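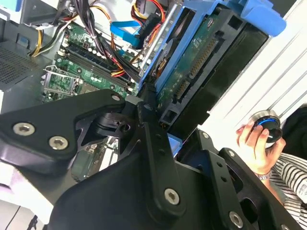 Fiction Match Reports Letters Back Issues Subscribe

Back Issues > Fiction > Short Stories

The Second Set at Ostmont

By the time the bus reached Ostmont the whole back row was singing, and Thanasis Manolakis, who had driven it for seven seasons and coached the team for five of them, was singing loudest of all. He had a terrible voice. He also had the only map, folded on the dashboard under a bag of oranges, and he'd missed the turning twice.

"Left!" shouted Javinen from the third seat. "Left, left, left!"

He went left. And there it was, the sports hall, lit up like a ferry at night, with cars parked all the way up the grass bank and people still walking in from the village in their big coats. January, and freezing, and they'd come out for volleyball!

Javinen pressed her forehead to the window. She was the smallest player in the league and she loved a full hall more than anything in the world, more than winning, nearly. Emance, beside her, was taping her fingers for the second time because the first lot hadn't felt lucky.

"They've got a drum," said Emance.

"Good," said Javinen. "I like a drum." 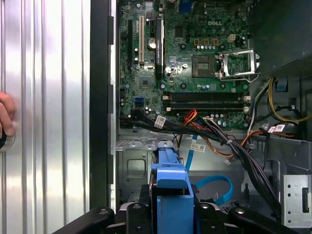
What does a libero do in volleyball? She plays only in the back row, takes the serves and digs up the hard hits, and wears a different coloured shirt from the rest of her team.

Javinen's was orange, and a size too big, and by the end of the first set it was stuck to her back. They lost that set 25–16. Ostmont had a server called Fitzsimmons who threw the ball up so high it seemed to stop for a moment and think, and then it came down off her palm like something dropped from a roof. The first one hit Javinen on the collarbone. The second went between her hands. The drum went mad.

At the change of ends Thanasis didn't shout. He handed round the oranges.

"She looks where she's going to put it," he said. "Just before the toss. Only a flick. Watch her eyes and forget the ball."

"Forget the ball?" said Emance.

"For half a second. Then remember it very quickly."

So Javinen watched her eyes. It felt like crossing a road without looking. Fitzsimmons bounced the ball four times, breathed out, flicked a glance at the far corner, and Javinen was already moving when it left her hand. She got there on one knee with her arms out, and the sound it made coming off them was the sweetest she'd heard all winter, a soft round thump, and up it went, high and easy, right over the spot where Emance was waiting. Emance could have read a newspaper under it. She sent it out to the left and somebody hit it so hard that it bounced into the tea table.

Oh, the noise on their bench! Six people and a kit bag, and they made more of a racket than the drum.

After that it was a match. Rallies went on and on, with bodies all over the floor and the little boy with the mop running on and off until he got a clap of his own. Javinen dug one with her foot. She dug one lying down. At 22 all she chased a wild one past the umpire's stand, over a bench and in among the coats, and flicked it back over her shoulder without any idea where the court was, and when she turned round it was still in play. A woman in a green scarf helped her up and said, "Go on, love, quick!" and she was an Ostmont woman, too.

At 24–23 Fitzsimmons came back to serve. The hall went quiet. Even the drum stopped.

Four bounces. The breath. And then, before the toss, Fitzsimmons looked straight at Javinen and grinned.

She knew! She'd worked it out. There was no corner to read now, only that grin, and Javinen found she was grinning back, her heart banging away under the enormous orange shirt. The ball went up into the lights. She forgot it. She remembered it very quickly.

"Mine!" she yelled, and ran.

More short stories
The Long Way Round the Boundary
Extra Time for Beginners
Goalkeeper's Gloves, Hardly Used
The Night Relay
A Bicycle for the Hill Stage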